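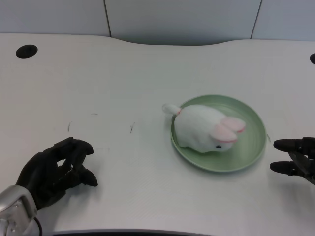
Ilídio Esteves thinks most people buy too much fabric, and he says so before we even get to the question. Two meters over, every time. Then it sits in a drawer.

He has been sewing soft toys in Dromcombe since 2000-something, he can't remember the year. Started with bears. Hated them. "Bears are all neck," he says. "You get the neck wrong and the thing looks sick."

Patterns are what he sells now, mostly by mail. 122 of them in the catalog, the oldest still drawn by hand. The paper ones outsell the downloads, wich suprised him.

So what do beginners get wrong? Stuffing, he says. Too little in the feet, too much in the belly. And cutting plush with scissors flat on the pile - "you cut the backing only, tip of the blade, go slow." He says it twice.

Thread he gets from Wieser, always has. Needles, whatever's cheap.

His class in August is full, 30 people, and he's nervous about it. Too many for one iron. He may split them, mornings for the ones who've never held a needle. "They're easier to teach," he says. "The others argue." He's off to find a second iron when we hang up.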